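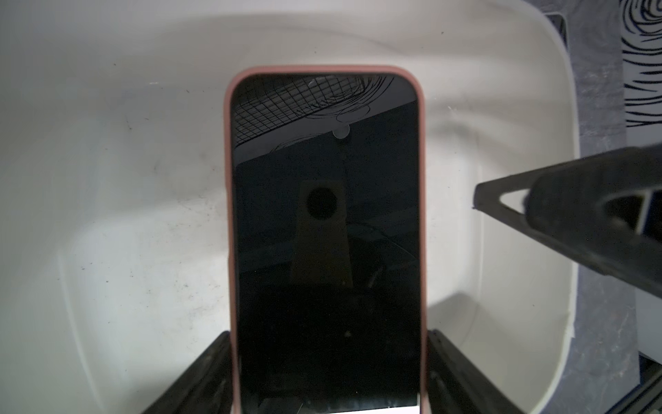 3.2 Grasping of flat objects with reflective surface

The second group of objects was chosen from things which every member of the workshop carries in the pocket. Among them the smartphone was the most difficult, and we treat it separately. All trials used the two arms of the Omov build, which was assembled in a shared workshop between April and the first recordings on 7th June. The fingers were printed by Cosimo Tedesco in black filament, after the aluminium ones scratched two test pieces.

Figure 4. Wrist camera view of the phone in its pink case, held between the two fingers over the white bin. The second gripper is at right.

As Figure 4 shows, the dark screen behaves like a mirror. The reflections of objects above the bin have edges of their own, and our detector (Drindov, default weights) often took such an edge for the border of the phone. We therefore changed the segmentation to look for the colour of the case, whose raised rim gives a clear contour against the white plastic. Scuffs and small dark specks on the bin wall were removed by a size filter.

Of 300 attempts, 109 were made before this change and the remaining ones after it. We do not compare the two parts directly, as the closing force was also modified in the meantime. The final force was set by hand, in five steps, until the case did not slip during a slow lift. A harder case would probably need another value, and this was not tested. The behaviour of the second arm during the handover is described in Section 3.3.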